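Can a robot set the table yet? I went to find out

Oct 26, 2021

I have two kids, one dishwasher and a long-running grudge against the job of setting the table, so when Trundwood said I could come by and watch its machines have a go at it, I had my coat on before I'd finished reading the email.

Trundwood is a small outfit, 23 people on one floor of the old Guzmán building, and it has spent this year on what it calls "the boring list." That's 159 household and shop-floor chores, everything from pairing socks to refilling a shelf of soup cans, and the plan is to work out which ones a pair of robot arms can do well enough that you'd want them to. (Cleaning the oven is on there. I asked. It's a long way down.)

Marleny Paucar runs the kitchen part of the list, and she was nice enough to let me pull up a stool and ask silly questions. My first one was why anybody would start with placemats and plates, when the stuff people hate is scrubbing pans. She laughed and said a plate is a pretty fair test. It's stiff, it's flat, and it sits so low that there's hardly anything to grab. Cloth is the opposite problem, floppy and happy to slide or bunch up if a finger so much as brushes it.

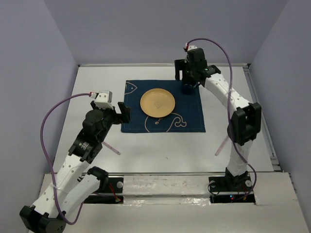 Put the two together and you've got a chore that a six-year-old can do while complaining, and that takes a lot of work to get out of a machine. Marleny says her team's arms can now put a plate down on a mat pretty reliably if the mat is already lying flat. Picking the plate back up is harder, and straightening a crumpled mat first is harder still. A full place setting, with a fork and a glass, is something she'd rather not talk about before February!

The shop-floor side is further along, or at least it sounds that way. Zlatko Spahić, who came over from the packaging firm Cellidico, has been working on trays and box inserts, where the parts are the same every time and show up in the same spot. He told me his setup needs a person to step in over 5 times in a typical shift, and he'd like to see that down to 2 before he lets a customer near it. I thought that sounded great already. He clearly didn't.

There's a bit of a race on too. Keltitis, the other local company in this line, has been telling people it will have something in homes before long, though it wouldn't give me a date when I called. Marleny just shrugged at that one. Her view is that a home is the worst place to start, what with the pets and the crumbs and everyone owning different dishes.

So, could I hand over my table tonight? No, and from what I heard I shouldn't hold my breath for next year either. But I'd happily go back to see the fork. Trundwood is planning an open evening once the cutlery work is ready to show, and I'll post the details as soon as I get them.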